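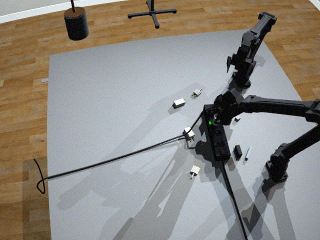

We had been meaning to go to the open day at the Urbańczyk paper mill for longer than I care to admit. Every March a little notice goes up in the window of the art shop in Esley, and every March I stand in front of it and say we really must, and then there is a birthday or a leaking gutter and we don't. This year the gutter had been mended and all the birthdays were in April, so off we went, with a flask and far too many sandwiches.

Nirnau is an easy place to get to if you start early. You take the train as far as it will take you and then the number 18 bus from outside the station, and you want to sit on the left for the river. It was one of those soft grey mornings when the hills look as if somebody has rubbed them with a thumb. The bus goes the long way round, through every village going, and stops outside each church for what seems like the pleasure of it. I didn't mind a bit. The mill has its own stop, although the driver goes straight past unless you ring, as we found out, and we had a pleasant extra walk back along the towpath.

Paper has been made on that bend of the river for almost 500 years, with gaps for floods, a fire and one owner who thought he would do better with trout. The present buildings are much younger than that, mostly brick, with a long drying loft on top that has wooden shutters all the way down both sides. You can see it from the towpath well before you see anything else. Some of the shutters were open and some weren't, and we wondered whether there was a system. (There is. I'll come to it.)

The tours go off in small groups and there were six in ours, which was a very nice size, enough people to ask the questions you hadn't thought of and not so many that you spend the morning looking at the back of somebody's anorak. Our guide was one of the papermakers, still in her apron, and she had the sort of voice that carries over running water without ever sounding like shouting. She had obviously told it all many times before and she still seemed to like it.

You begin with the rags. I had somehow imagined trees, or at least something delivered on a lorry that had once been trees, but the best sheets here are made from cotton and linen, and there is a whole room given over to sorting. Old sheets, offcuts from shirt makers, bits of tea towel. Buttons have to come off, and seams, and anything with elastic in it is sent away in disgrace. There was a tin of buttons on the windowsill and I'm afraid I would have been happy to stay with that tin until lunchtime.

From there the rags are cut up, soaked and beaten, and the beating is the noisy part. The mill still has an old beater, a big oval trough with a heavy roller at one side, and the rags go round and round in it for hours until they stop being rags. We were allowed to put a hand in a bucket of the finished stuff. It is lovely! Cold and silky, like very thin porridge, and when you squeeze it the water runs out between your fingers and you are left holding a little damp lump that will be paper if you leave it alone. I brought mine home in a sandwich bag. It is on the kitchen windowsill now and has gone quite hard, with my fingerprints in it.

The vat room is what everybody comes for. A papermaker stands at a wide tub of pulp and water with the mould, a wire screen in a wooden frame, with a second loose frame called the deckle on top to keep the edges in. Down it goes, nearly upright, then flat, then up with a sort of shrug, forwards and back and side to side, and the water falls through and there is a sheet. The whole thing takes less time than it takes to read that sentence. Then the deckle comes off, the mould is tipped over on to a damp felt, rolled from one edge to the other, and the sheet stays behind. Another felt goes on top and it all begins again.

The shrug is the hard bit. It locks the fibres across each other, and if you do it late or crookedly you get a sheet that is thick at one end and tears at the other. We each had a go, and mine came out with a hole near the middle and something like a mountain range down one side. Our guide said kindly that it would make a good lampshade. She also told us that you can pick out who made a sheet by holding it to the light, and that papermakers lose the shrug now and again for no reason at all, like a singer losing a note. It might be gone for a morning or for weeks. There's nothing to be done about it but to make other things and wait. 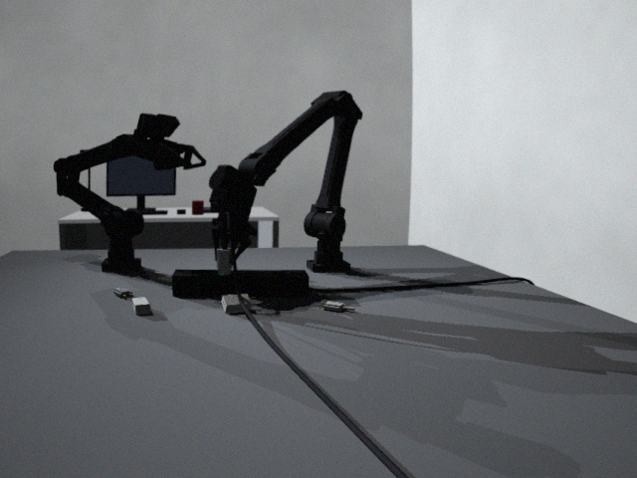 Surely they all go wavy when they dry, someone at the back wanted to know, and did the mill iron them? It was the very thing I had been wondering, having once tried to make paper in a washing-up bowl and ended up with a set of poppadoms. The answer is that they do, a bit, and that everything depends on going slowly. The stack of felts and sheets is squeezed in a screw press, which needs two people on the bar and a good deal of grunting, and then the sheets are parted from the felts, pressed again on their own, turned, pressed once more and carried up to the loft in little bundles. They hang there several together, so that each one holds its neighbours flat. No iron is involved, although I gather it has been suggested before.

So up we went to the loft, by a staircase that I would call a ladder. It is a wonderful place. It runs the whole length of the building and smells of clean washing and old timber, and the air moves through it very gently. The shutters are opened and closed by hand according to the wind and the weather, and the side facing the river is nearly always kept shut before noon on account of the mist. That was our system from the towpath, and I was pleased to have it settled. In a wet spring the paper can hang for a fortnight. In a dry summer they have to slow it down, and somebody goes round in the evening closing things up.

I should say something about the watermarks, as they were the surprise of the day for me. The design is made in wire and sewn on to the screen of the mould, and wherever the wire stands up the pulp lies thinner and lets more light through. There is a small room off the landing where the old moulds are kept on racks, 698 of them according to the label on the door, and you can ask to have one held up to the window. We saw a heron, a pair of scales, a very fat letter B with a crown on it, and a snail that was made for a wedding. The fat B belonged to Bestis, a stationery firm that bought nearly everything the mill made for a couple of generations and then stopped, rather suddenly, when it went over to cheaper stock. You could tell it was still a sore point. The moulds were kept all the same, and the heron is now the mill's own mark.

Lunch is in the old stables and is soup, bread and a choice of two cakes. The soup was leek and potato and very good. I would give the seed cake a miss and have the plum. You can eat your own sandwiches at the tables outside and nobody will give you a look, which was lucky for us, and a wagtail came and tidied up underneath.

The shop is at the end, as shops are. Prices are what you'd expect for something made a sheet at a time, but there is a basket of seconds by the till, all odd sizes and slightly wonky corners, and that is where I would point anyone who only wants to write letters on it. I bought a bundle of seconds and one proper sheet with the heron in it, and I have been too frightened to use the proper one. We also came away with a packet of envelopes made from blue shirt offcuts, a colour I can only describe as Monday morning. Take a flat bag with a bit of stiff card in it if you go. I carried mine home under my coat and they have a curve to them that no screw press will ever get out.

A few useful things, then, for anybody thinking of it next year. The floor in the vat room is awash, so wear shoes you don't care for. The loft can only be reached by the steep stairs, and if you can't manage them there is a film of it showing in the stables, with a comfortable chair. The morning tours are better than the afternoon ones for seeing sheets made, as they like to have the pressing done by three o'clock. Book by post or telephone, and ring the bell on the bus in good time, just after the second bridge.

We caught the late bus back with wet feet and the last of the flask, and sat on the right this time for the river.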